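Flondanex Anglers Board > Trip Talk > Freshwater > Pike on the fly at Turunen, worth it in September?

reedbed_26
First post in this section so be gentle! I've got four days on Lake Turunen in September and I want to spend every one of them chasing pike with a fly rod. I have a 9 weight, a floating line and far too many flies (no such thing, I know). Never fished the place. Is a boat a must or can I do it from the bank? And is the north bay as weedy as people say?

mudminnow
Oh you are going to have a great time. September is my favorite month there by a mile. The weed in the north bay starts to lie down and the fish push right up along the edges of it - you get these huge bow waves coming at the fly and your knees go to jelly. Get the boat. The bank is all alder and you'll spend your trip hanging flies in trees.

slackwater
Going to disagree on the boat. I've fished Turunen from the bank for years and done just fine. Walk past the old Flullov landing, keep going until the path gets bad, and there's a gravel spit with clear room for a back cast. Waders help. You can reach the drop-off on a decent cast and the boats hardly ever come in that close.

mudminnow
The spit is good, I'll give you that, but it's one spot. If the wind is on it you're done for the day. With a boat you just tuck in behind the island.

slackwater
Wind on the spit is when it fishes best!! The baitfish get pushed right in there. You just have to be able to cast in it.

reedbed_26
This is exactly the argument I was hoping for, thank you both. My casting into wind is not pretty. What about line? Do I need to bring an intermediate as well?

tippet_ring
Yes to the intermediate. I had a floater on for a whole morning last September and got follows, follows, follows and no takes. Switched to the slow sinker and had 4 fish before lunch, including one that took me into the backing. I still think about that fish. Wire trace please, whatever anyone tells you about heavy fluoro.

mudminnow
Heavy fluoro is fine if you check it after every fish.

tippet_ring
And how many times have you been bitten off?

mudminnow
...twice. OK, wire.

carpwidow
Flies: anything big in white and chartreuse, and one all-black one for the last hour of light. I tie mine on the Florker long shanks and pinch the barbs flat. Bring long pliers and a proper rubber net, because the fish there are in beautiful shape and it would be a shame to knock them around. Boat hire at the south ramp was 300 for the whole four days when I went with my brother, motor included, so split it if you can.

slackwater
300 buys a lot of flies. Just saying.

reedbed_26
Compromise! Two days on the boat, two days on the spit, and I'm packing the intermediate and the wire. I'll write the whole thing up when I'm back - blanks included. Can't wait!

mudminnow
Good plan. North bay at first light, stay quiet, cast along the weed and don't stop stripping when you see the wave. Speed up! 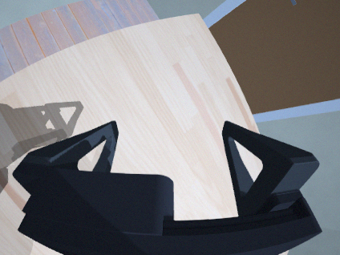
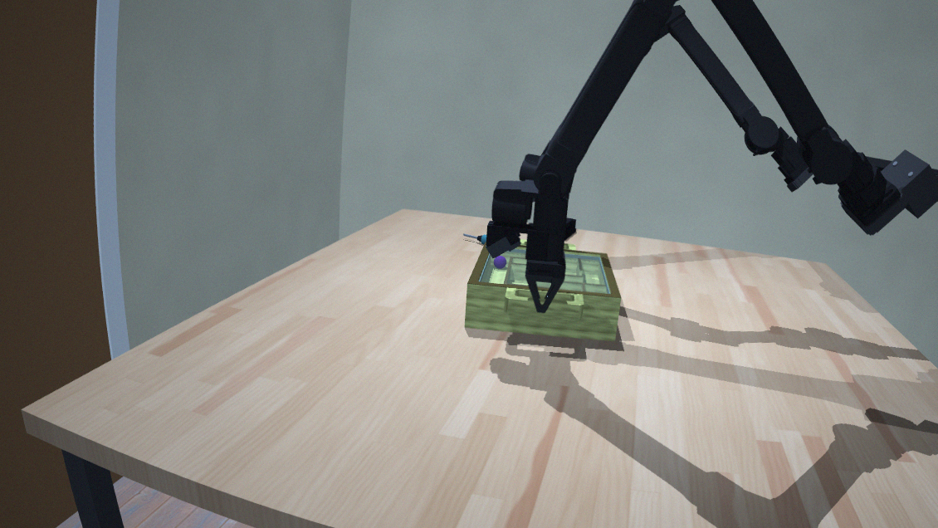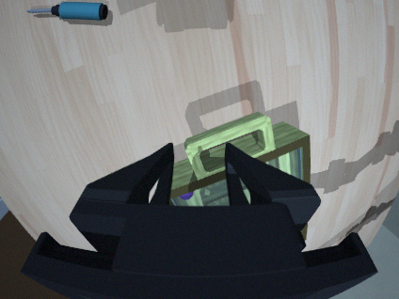
This page was last changed on August 21, 2022

carpwidow
One more thing I forgot: take a second pair of gloves. The mornings out there are colder than you'd think, and stripping wet line with numb fingers is how you miss the good one. Have a blast!

slackwater
Look me up if you see a green hat on the spit. I'll show you where the drop-off swings in close.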